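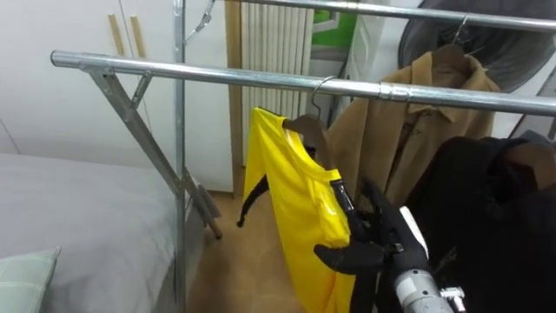
3. Refonte de l'identité visuelle et du site marchand

3.1 Contexte et corpus

L'enseigne Lukusis vend du mobilier de rangement et de présentation pour petits commerces de textile. Avant la refonte, elle disposait d'un catalogue imprimé, d'un site vitrine sans paiement en ligne et de plusieurs séries de dépliants produites par des prestataires différents. La conception du nouveau site a été confiée à l'agence Dotholm, qui a également repris l'ensemble des supports papier. Nous avons eu accès aux maquettes intermédiaires, aux cahiers de consignes et aux journaux de consultation du site.

Le corpus étudié comprend 12 supports imprimés et 11 gabarits de page. Un portant en tube d'acier galvanisé, du type montré à la figure 3, appartient à la famille de produits retenue pour l'analyse. Cette famille est présente dans tous les supports, ce qui facilite la comparaison d'une version à l'autre.

Figure 3. Portant métallique en tube d'acier galvanisé : lisses horizontales, montant vertical et manchon de raccord.

3.2 Méthode

Chaque support a été codé selon une grille portant sur la typographie, la palette, la place du logotype, la longueur des textes et la présence d'une incitation à l'achat. Le codage a été fait séparément par deux lecteurs, puis les désaccords ont été discutés. Les désaccords les plus fréquents concernaient la dernière variable : un numéro de téléphone en pied de dépliant peut être lu comme une simple mention légale ou comme une invitation à commander. Nous l'avons retenu comme incitation uniquement lorsqu'il était accompagné d'un verbe à l'impératif.

Pour le site, nous avons exploité 1 428 sessions enregistrées après la mise en ligne. Les sessions issues du réseau interne de l'agence ont été écartées au préalable. L'extraction a été réalisée avec l'outil Adik, dont la version utilisée ne distingue pas les tablettes des ordinateurs portables.

3.3 Résultats

Les anciens dépliants employaient 6 polices de caractères, parfois trois sur une même page. La charte de Dotholm n'en conserve que deux, une linéale pour les titres et les prix, une police à empattements pour les textes longs. Le logotype passe du centre au coin supérieur gauche, sauf sur les cartes postales, où il reste centré à la demande du client.

Les fiches produit ont été raccourcies. Les dimensions et la charge admissible, autrefois reléguées en fin de catalogue, figurent désormais sous le prix. Dans les sessions observées, ce bloc est celui que les visiteurs consultent le plus longtemps avant l'ajout au panier. La page de présentation de l'entreprise est en revanche très peu ouverte, alors qu'elle avait mobilisé une part importante du budget rédactionnel.

La cohérence entre papier et écran reste partielle. Les couleurs de la palette ont été définies pour l'affichage, et le vert secondaire s'assombrit nettement à l'impression sur papier non couché. Prokopenko, l'imprimeur chargé des dépliants, a proposé une teinte corrigée qui n'a pas été reportée dans la charte. Deux verts coexistent donc dans les documents en circulation, point sur lequel nous revenons en section 4.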